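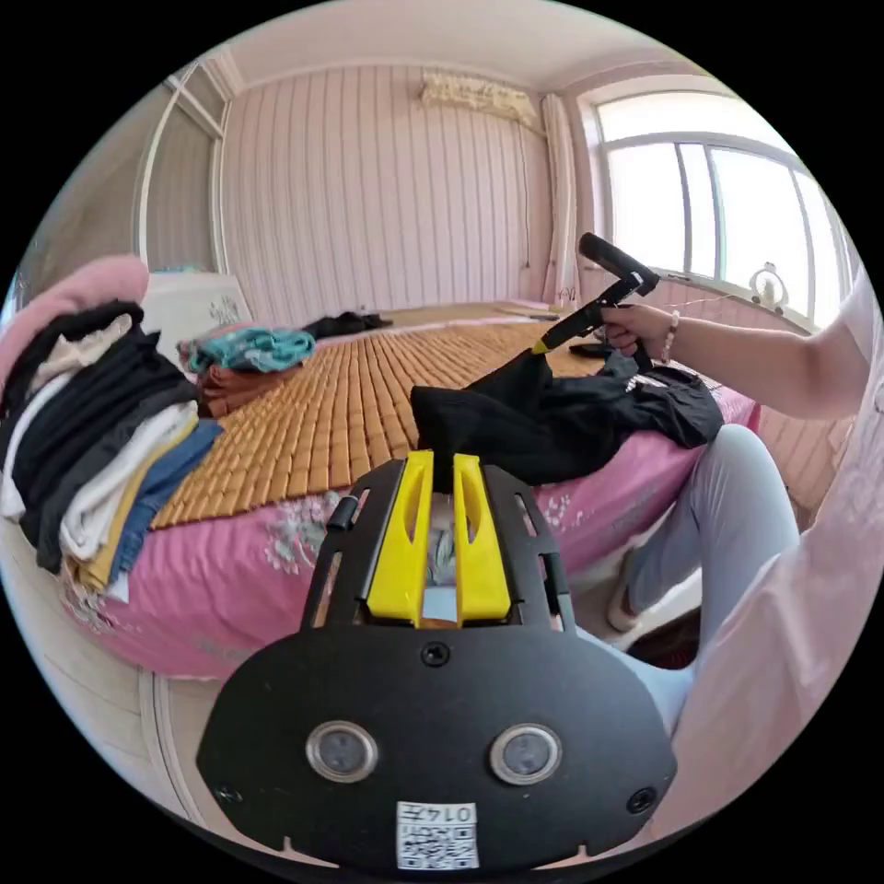 *Black garment on the mat, held up by one of the two grippers. Folded stack on the left.*

# Milldale Laundry

Folding demonstrations recorded with hand-held grippers in ordinary bedrooms. Maintained by Gil-soo Hyun and Do-yoon Kwon.

Card last edited 21st February.

## What's in it

1456 episodes of people folding clothes and small household linen on beds. An episode starts when the first gripper touches a piece and ends when that piece has been let go of on a pile. Nothing was recorded in a lab. The surfaces are whatever people had at home: duvets, blankets, bare sheets, and in one house a woven mat over a pink bedsheet, which has become our favourite test surface by a long way. Cloth slides on it, the little tiles make a strong grid that some depth models hate, and dark clothes stand out against it beautifully.

We think folding is the best household chore there is for finding out where robots have got to. It needs no tools, it's safe to get wrong, everyone can tell a good fold from a bad one, and it's still properly hard! A policy that does a flat T-shirt nine times in a row can fall to bits when somebody hands it the same T-shirt inside out.

## Layout

- `episodes/` – one folder per episode, with wide-angle video from each gripper and the finger opening over time
- `labels/` – garment type, colour, number of folds, whether the person started again
- `splits/` – train, validation and the held-out homes
- `notes/` – free text from whoever did the folding, unedited (do read these, they're a joy)

Times are in seconds from the start of the episode. Finger opening goes from 0 (shut) to 1 (wide open). If a value is missing it's written as `nan` and we haven't filled it in.

## Garment types

T-shirts and trousers make up most of the set. There are also towels, pillowcases, jumpers, skirts, and a folder called `other` which is where the dressing gowns went. Jeans have their own label, split off from trousers in August, as the stiff cloth behaves so differently. Socks are left out. We tried pairs of socks and the labels were a mess, so they may come back as a separate set one day.

Black clothes have a flag, `low_texture`. In the bedroom with the mat there's plenty of black: you'll see it lying crumpled, half lifted, and folded into the stack between paler things. Finding the edge of a black garment lying on another black garment is the single hardest thing in here for a vision model, and people do it without thinking.

## Can a machine do it yet?

Partly, and more than we expected when we began.

We trained a plain baseline (code in `baseline/`, nothing clever) and ran it on a two-armed set-up at Wanigasekara. The test was 100 pieces taken from a basket by somebody who hadn't seen the training data. Man-sik Kwak scored the folds by eye against a sheet of four sketches.

- Towels: nearly always fine. If one corner is showing, it'll find it.
- T-shirts laid flat: good, often a bit lopsided.
- T-shirts in a heap: sometimes. It picks up, looks, puts down, picks up again, and you find yourself cheering for it.
- Trousers: the first fold is fine and the second tends to drag the whole lot sideways.
- Anything black on top of anything black: poor.
- Putting the piece on a tall pile without knocking it: poor, and the bit we'd most like help with.

That last one surprised us. Folding had all our attention and stacking looked like an afterthought, but soft piles lean, and by the time there are jeans at the bottom and something fluffy on top, setting down one more piece takes a careful hand.

It is slow too. The time limit in the baseline is 400 seconds per piece, and it does get used up. 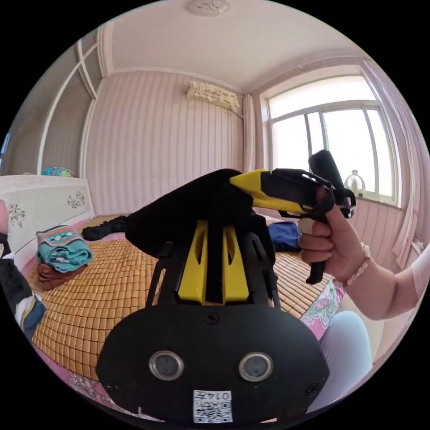
Dede Alhassan read the draft of this card and objected that folding is the easy half of the washing. Her point was that a machine which folds but can't tell whose pile a thing belongs on, or that a towel is still a bit damp and should go back on the rail, has only saved her the part she does in front of the telly. She'd take clumsy folds and good sorting over the other way round.

We think she's right, and we'd love to see somebody try it. The labels don't say who owns what and there's nothing about dampness, so this release won't get you there alone. The `notes/` folder does mention sorting quite a lot, and Định Lại has begun pulling those bits out into a file of their own.

## Known problems

- The lenses are very wide. Straight things near the rim (door frames, window bars) come out curved, and piles can look as if they're toppling when they aren't. Calibration files are in `calib/`, please use them.
- Bright windows wash out in daytime episodes. We haven't corrected for this.
- Both grippers often appear in each other's video. Masks are supplied for 15 homes so far.
- Hands, wrists and sleeves are visible. Everyone who took part agreed to that. Please don't try to work out who anybody is.
- Most people who folded for us are right-handed, and it shows in the data.
- Some folders from the Graststead homes have the left and right streams swapped. `fix_swap.py` puts them back, and running it twice swaps them again, so check first.

## Using it

Free for research and teaching. If you want it in a product, write to us and we'll talk. When you report results, please give heaped and flat starts separately, as the average of the two hides nearly everything worth knowing.

Downloads are through Pinport. If a folder won't unpack, open an issue with its name and Gil-soo will put up a fresh copy.

## To do

- [x] Split jeans from trousers
- [x] Check labels on towels
- [ ] Masks for the remaining homes
- [ ] Stacking labels (pile height, did it lean, did it fall)
- [ ] Fitted sheets. We've asked for brave people.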